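Workshop notes: PC bench habits picked up at the Skedness open day

Filed under: bench practice, computers, jigs

Skedness opened its automation bay on a Wednesday evening in September. Entry was free, parking was not. The session on desktop computer disassembly and memory handling ran 18 minutes, repeated on the hour, and was the only one with much to offer a home workshop. The notes below cover what can be copied without buying an arm.

Lay the tower down
The case goes on its side, side panel off, board facing up. Gravity then holds the board side of the job steady and both hands are free. On a vertical tower the cooler and any long card hang off their mounts while you work. Turn the case so the memory slots are nearest your dominant hand before you open anything.

Use a slotted bench top
The bay works on ribbed aluminum. A full sheet is dear: the Brutaveck offcut bin had a 649 mm length that suits a home bench, and two of those side by side will carry a mid-size tower. Clamps and jigs fix into the grooves and come back to the same spot. Deburr the cut ends with a file. Aluminum conducts, so never power up a bare board on it.

Print a parts plate
Every removed part has its own holder, on one plate, to the left of the case. The Skedness plates are grey and were printed on site. To make your own:

Measure the part with calipers, then add 0.5 mm per side for the slot.
Use 6 perimeters on any upright post. Thin posts snap at the base.
Cut memory slots long enough that the module goes in without bending.
Fix the plate to the bench. A plate that slides is no better than a saucer.

PETG held up better than PLA in my garage, which gets some 16 degrees of swing between morning and mid-afternoon in summer.

Handling memory
Hold a module by the edges and keep off the gold contacts. Open the slot latches fully before lifting. Pull straight up, with no rocking. When refitting, match the notch first and press evenly until the latches close. If it will not seat, take it out and check the notch again. Do not lean on it.

Cables
Tie back loose leads before reaching in. The Eide hook-and-loop straps sold at the door are adequate; cut strips of old bicycle tube do the same work. The presenter's rule was that no cable should cross the line between the part and its holder. It applies equally to sleeves and lanyards.

Lighting
Bare aluminum throws glare. Move the lamp until the bright patch sits off the work, or lay a matte mat over the slats. Ilel sells one cut to the slat pitch. A tea towel is not a substitute, as the lint gets into the sockets.
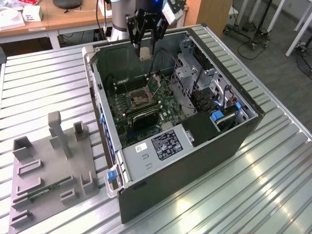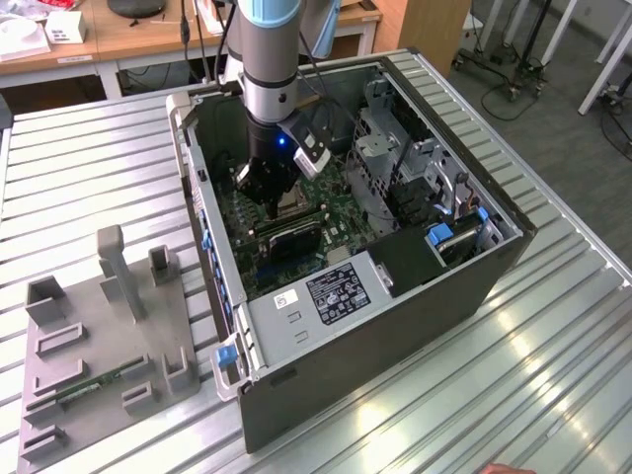 Both: open tower on its side, arm over the case, parts plate at left. Skedness automation bay.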